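I have been trying to learn my grandmother's lentil soup since February, and I'm writing this down mostly so I stop making the same mistakes. She never measured a thing. Her recipe card, which my aunt mailed me from Adams, says "lentils, onion, the usual, cook until nice." The usual! I called my mother and she said cumin, and then my aunt got on the line and said absolutely not, coriander, and they were still going at it when I hung up to check the pot.

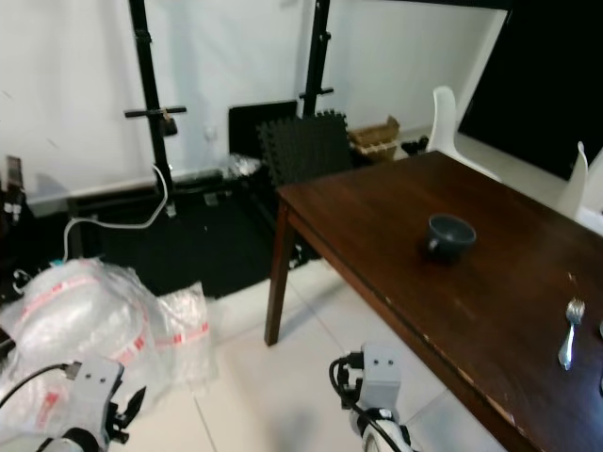 My first batch was too thin and the second one you could have patched a wall with. I think the trouble was the onions. I kept wanting to hurry them, and she used to leave hers on low through an entire radio program, stirring whenever the music came on. So now I give them a full hour, with a little salt at the start, and I fold laundry in the next room (with the door open, I learned that one the hard way).

The lemon goes in at the end, off the heat. My neighbor Vusumuzi swears by a spoonful of vinegar instead, and I did try it his way for 2 pots, but it tasted like his soup and I wanted hers.

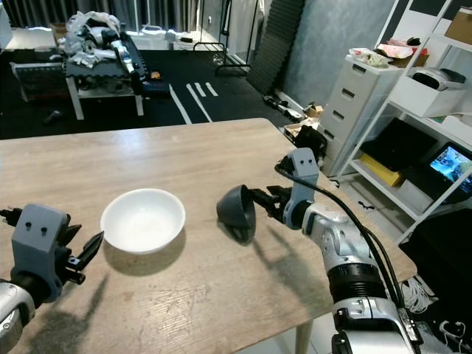
Batch six was close. My brother came over and had seconds and then got kind of quiet, and said it needed the bread. He's right, she always had that flat bread with the black seeds, torn up and pushed down into the broth until it went soft. I can't find it at the Giseck market anymore, so if anybody has a recipe, please, please send it my way.

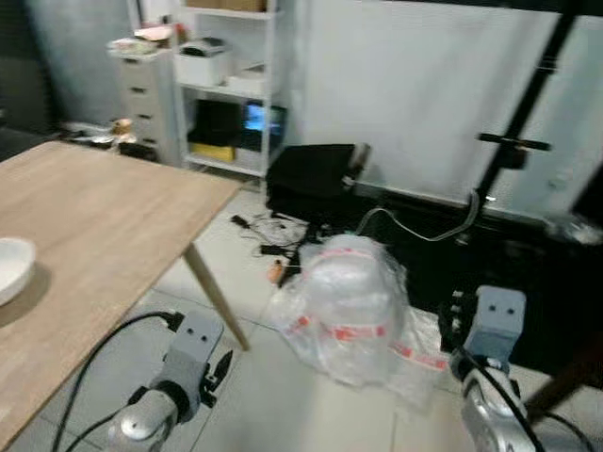 Posted by Yabsira Gidey in Family Food

Oh, and I'm making batch 7 this weekend with both cumin and coriander. Don't tell my aunt.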